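Re: [ritchie-dev] wrist cam, grasp planner keeps picking the middle of the bed
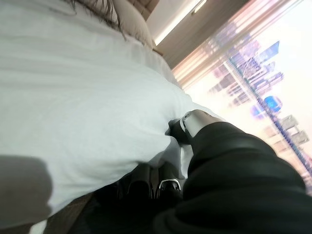

wrist view, gripper on the edge of the duvet, Kunham build

Torquil, sorry, been meaning to answer since Sunday. Quick one between runs, will write it up properly later.

On Sunday Torquil Tennant wrote:
> Latifa, I pulled your branch and ran the planner over the
> bedroom set. Two things.
>
> First, edge proposals are fine when the wrist is close to
> level and go to pieces when it isn't. On the tilted views it
> ranks folds in the middle of the duvet over the actual hem.
> Is the gravity vector getting through to the proposal stage
> at all? Looks to me like it's assuming image down = down.
>
> Second, the segmenter gives me one big blob for anything
> pale. Duvet, pillow, half the window. Is that the Trirard
> weights or something I've set wrong?
>
> Also can we please agree on one config file. I found 11.
>
> T.

Gravity first. No, it isn't getting through. My fault. The wrist pose goes into the buffer, the buffer gets read by the controller, and the proposal stage has its own copy of the transform which is set at startup and never touched again. So if the wrist starts level you're fine until it rolls. Look at the view up top, bed running corner to corner, skyline on the same slant. Planner thinks "below the duvet" is the bottom of the image. Of course it goes for the wrong fold.

Fix is on my branch as of this morning. proposal_node now looks up the transform at the image stamp, not at "latest". Please don't change it back to latest, I know it's faster, it's also wrong whenever the arm is moving. Lookup timeout is 20 ms, and if it misses we drop the image and wait for the next. Haven't seen that hurt anything yet but I've only run it at Wornham on the good network.

Segmenter. Partly weights, partly exposure. Daylight through the sheer curtain blows out the right side of the duvet to nearly white and the left goes gray in the shadows, so it splits the one duvet in two and then glues the bright half to whatever pale thing is next door. Auto exposure makes it worse because every time the window comes in or out the whole image shifts. Things to try, in this order:

- lock exposure before the approach, not during
- turn off the merge step (merge_pale: false), it was put in for towels and nobody's checked it on bedding
- if still bad, go back to the older weights and tell me

There's also the self mask. The sleeve on the arm is matte black and wrinkled and soaks up all the light, so it masks OK. The metal bit of the wrist doesn't, it picks up a bright streak off the window and the mask leaves a hole there. Then depth fills the hole with rubbish and the planner sees a lump of "cloth" floating by the gripper. I've grown the mask by 8 pixels which covers it for now. Proper answer is to render the mask from the arm model, Ritchie already has the meshes, someone just has to wire it up. Not me this week.

One more that you didn't ask about. Anything under the overhang needs to be in the collision map. There's a pair of black shoes on the floor by the bed in that view, partly in shadow, and the map has them as floor. Flat. If we come in low for the hem that's not OK. I'd rather the planner refuse the grasp then squash something. For now I've set a keep-out under the bed edge and it is far too big, it throws away good grasps, I know. Suggestions welcome.

And people. The occupied check has to run before proposals, every time, no skipping it in debug mode. A rounded shape under a duvet and a bit of hair by the pillow is all the detector might get from a wrist view and it's not enough pixels for the thing we ship by default. Treat unsure as occupied: low force limit, slow profile, edge contact only. It's in safety.yaml, and if your config doesn't load safety.yaml the node should refuse to start. At the moment it only warns. Ticket 249, please someone take it.

Configs: yes. Agreed. Will delete everything except bedroom.yaml and safety.yaml on my branch unless anybody shouts. Torquil if one of the 11 is yours shout now.

To reproduce: check out my branch, clean build (stale messages otherwise, cost me an hour), replay the tilted bag, turn on the proposal overlay. The arrows should point down toward the carpet whatever the wrist is doing. If they swing round with the image you've still got the old transform somewhere, probaly a cached launch file.

Back to it. Merge request before the end of September I hope.

Latifa

--
Latifa Belkadi
Kunham manipulation, perception and planning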